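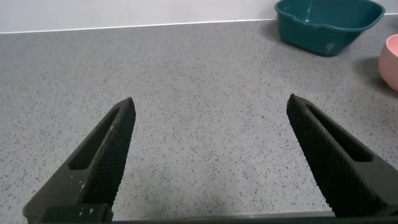

The gray counter, second week

Search this diary Search

Sunday, September 22, 2024
By the upstairs tenant

I woke up early and could not sleep again, so I went to the kitchen and cleaned the counter before coffee. In my old apartment in Durkadcombe I never did this. The counter there was short, with a sink on one side and the stove on the other, and between them I had a place for one cutting board and one elbow. Now I have a wide one, gray with speckles, and I am still a little shy with it. I put my cup down and I lift it again to look if it made a ring.

The speckles are a problem for a person like me. On a white surface I see every crumb and I can go to bed with a calm mind. On this one I wipe, I step back, and it looks clean, then I pass my hand over it and there is sugar. So I have learned to clean it with my palm first and with the cloth second. My mother cleaned tables in the same way, with the flat of the hand pushing the crumbs into the other hand, and I used to find it old-fashioned. I did it this morning three times and each time I found something more. Bread, I think, and a little salt from last night.

I also tried the trick with the light. You turn off the ceiling lamp and bend down until your eyes are near the level of the surface, and then the crumbs stand up like small hills. It works well but my back does not like it.

The cloths

I bought new cloths on Friday at Aguirre, the hardware store by the bus stop in Skirkumville. They sell them in a bundle of 7 and I wanted only two, but the bundle was the only way. The label says they leave no lint. Mine left lint. After the first wash it was better, and I will wash them one more time before I make up my mind. I keep one for the counter and one for the sink, and I have sewn a red thread in the corner of the sink one so I do not mix them. The other five are in the drawer under the spoons.

For soap I use what I always used, a few drops in warm water. The landlady told me on the phone that I should not use vinegar on the counter, and she said it in such a serious voice that I wrote it on a paper and put it inside the cabinet door. She had the kitchen done in June. It cost her 3,047 dollars, she has told me this number two times already, and I understand it as a request to be careful.

What stays on it

I have been thinking all week about what should live on the counter and what should go in the cabinets. When I moved in I put everything out, as I was tired and it was easy. The kettle, the bread box, the knives, the oil, the rice, the radio, the scale, a bowl with onions. By Tuesday I was again cooking on a space of one cutting board, the same as in Durkadcombe, with so much more counter under all these things! I was annoyed with myself.

So this afternoon I took all of it down to the floor and began again. The rule I made is simple: if I do not touch it every day, it does not get a place. The kettle passed. The oil passed. The scale did not pass, although I love it, because I bake on weekends only. It went to the low cabinet with the flour. The onions went to the basket in the hallway, where it is cooler. The radio was difficult. I listen to it each evening but I do not need it near the water, and in the end I put it on the windowsill, where it gets the Skenitz station better than before. That was a nice surprise.

The bread box I measured, and I measured the shelf over the refrigerator, and it does not fit by the width of a finger. It will stay on the counter for now. Perhaps I will look for a smaller one. I do not want to buy more things this month. I have already spent 233 dollars on the move and on small items I had forgotten that I needed, such as a plunger and a shower curtain.

Dough

In the evening I made dough, the first in this kitchen. I wanted to roll it directly on the counter, as I have seen my aunt do on her table, and not on the wooden board which always slides. I wiped the counter, dried it, waited a little, and put flour. It is pleasant to work on a surface that does not move. My arms could go all the way out. The dough became bigger than I planned, and thinner, and I had to cut it in half to get it on the tray.

The recipe is for flat bread with onion. It asks for 142 grams of water, a strange number, I believe somebody changed it from ounces long ago. I followed it exactly and the dough was sticky. Next time I will begin with less water and add it slowly. The onions I cooked too dark on one side. I ate two pieces standing and then one more sitting down like a decent person.

The cleaning after was longer than the baking. Flour with water on it becomes glue, and I knew this, and I still used the wet cloth first. I should write it here so that I remember: first scrape everything dry with the plastic scraper, then palm, then the cloth. The corner by the wall holds flour the most. I went into it with an old toothbrush, and I think I will keep the toothbrush in the drawer for this purpose.

There is one thing I still do not know - if I can put a hot pan directly on the counter. I did not ask when I had her on the phone, and now I feel it is late to ask, as if I had already done it. I have not. I use a folded towel. Tomorrow I will write her a message and ask it in a light way, together with the question of the mailbox key.

Other matters of today: the bathroom window closes now if you lift it a little. The neighbor's dog was quiet. I still have two boxes of books in the hallway and I walk around them every time, I have almost stopped to notice them. I should call the people in Skenitz for the bicycle, they are open until six on weekdays.

For this week: smaller bread box if it is cheap, more flour, a hook for the cloths. The cloth from today is hanging on the oven handle, and I hope it will be dry by the morning.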